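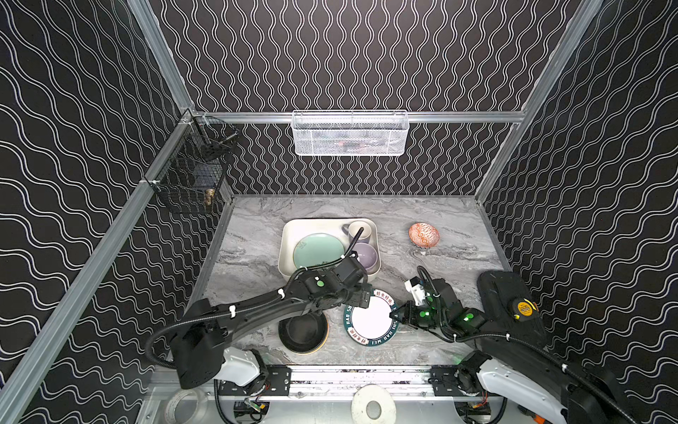 Agosto, 16:40. Celda de vajilla, brazo izquierdo.

Tercera parada con el mismo error, 402, y sigo sin creerme la explicación. Según Stillik es "sobrecarga transitoria de muñeca". Transitoria será, pero hoy saltó con la pinza abierta y sin nada agarrado, bajando hacia la bandeja. ¿Sobrecarga de qué?

Natalia apuesta por el cable: va embridado a los eslabones y dice que al estirar el brazo tira del conector. Puede ser. Corté una brida, repetí el movimiento y no falló, pero antes de cortarla tampoco fallaba siempre, así que no prueba nada.

Lo que me preocupa más es lo de después del fallo. El brazo derecho no se enteró y siguió con su trayectoria 900 ms hasta que Higinio le dio a la seta. El manual de Dizon promete parada conjunta de los dos. Pues en el registro (línea 2187) el aviso del izquierdo sale y del derecho no hay respuesta. Leobardo opina que es un paquete perdido. Tres veces seguidas, mucha puntería.

El plato del borde dorado queda justo debajo del brazo izquierdo; si se cae la muñeca, se lo lleva.

Pendiente:
- Velocidad limitada a 300 en los dos hasta nuevo aviso. Abundio, no la subas "para probar".
- Provocar el error a mano con el derecho en reposo y mirar el bus.
- Cambiar el conector de muñeca aunque parezca sano.
- Thenmozhi pide cerrar la incidencia. Yo no la firmo todavía.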